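Flendow Papers » Robotics » Simulation and Control
Search papers, authors, topics
34 shares | 6 comments

4.2 Choosing which hand does the work

The previous section treated the two arms as if they were equally good at everything. Anyone who has watched a two-armed system for an afternoon will know that this is generous. Given a free choice, our baseline policy picked one arm for nearly everything and left the other to hang about at the side of the worktop like a guest who has not been told where the plates go. The total number of successes was respectable. As a study of two-handed work it was a study of one hand.

We therefore split the choice of arm from the choice of motion. A small network, which we call the allocator, looks at the current view and the written goal and gives each arm a score. The arm with the higher score acts and the other holds its pose, unless the goal names both. The motion policy is the same one as in Section 3 and was not retrained. Randa Obeidat suggested early on that the allocator could be replaced by a rule ("use the nearer arm"), and we include that rule as a comparison, partly out of fairness and partly because she kept asking.

All trials were run in the Jiler kitchen, a simulated counter with a small fixed set of objects. The layout was chosen to be awkward. Large items stand close to where the arms need to go, and a drawer or a handle is often within reach of both hands at once, so that the wrong choice of arm leads to a long detour or a collision. Graspable items are bright and small. The wider furniture of the kitchen plays no part in the score, although it plays a considerable part in the failures. 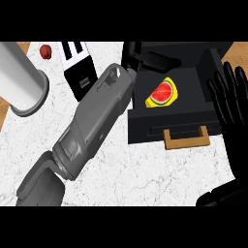
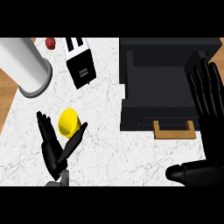
Figure 4. Two views from the Jiler kitchen. First view: the drawer is open, with the watermelon slice inside it. Second view: the yellow cup lies between the fingers and thumb of the left hand, while the right hand is open and empty.

Each method was given 1000 trials, with the same starting layouts in the same order. A trial counted as a success if the named object ended inside the goal region and stayed there until the clock ran out. Objects that passed through the goal region on their way to somewhere else did not count, which removed several of our more exciting results.

The nearer-arm rule succeeded in 228 trials. The allocator succeeded in 406. Neither number will put a human kitchen hand out of work, but the gap held across all the object types we tried, and it was widest where the target sat behind something tall. In those layouts the nearer arm is often the one with no clear path, and the rule, being a rule, sends it in regardless. The allocator learned to give up a short reach for a clear one. We did not teach it this directly; the only reward was the final position of the object.

We looked by hand at a sample of the allocator's failures. The most common kind was a late change of mind. The scores for the two arms drifted close together, the lead passed from one to the other, and both arms spent the rest of the trial politely giving way. Maya Awwad named this "the doorway problem" and the name has stuck, in spite of our efforts to find something that sounds more like a paper. Adding a small cost for switching arms cut these cases sharply. A large cost brought back the original trouble, with one arm doing everything and the other retired. The setting used in the results above lies between the two and was found by trying values until we ran out of patience.

A second kind of failure had nothing to do with allocation. The correct arm was chosen, the hand arrived, and the fingers closed a little too soon, nudging the object away. Light objects with sloping sides were the worst. We report these as failures of the whole system, since a user would hardly be comforted to learn that the right hand had knocked over the cup.

One result we cannot fully explain. When the goal sentence was replaced with nonsense of the same length, the allocator still picked the better arm more often than the rule did. Our best guess is that it reads the layout for obstacles and pays less attention to the words than we had hoped. Edith Mosquera's reading is less kind and amounts to the same thing. A test with two equally placed targets, where only the sentence can settle the matter, is described in Section 4.3.

4.3 Two targets, one sentence

For this test we placed matching objects at equal distances from both arms and named only one of them by its colour.

Filed under: Two-Armed Robots, Simulation
6 comments | Share this section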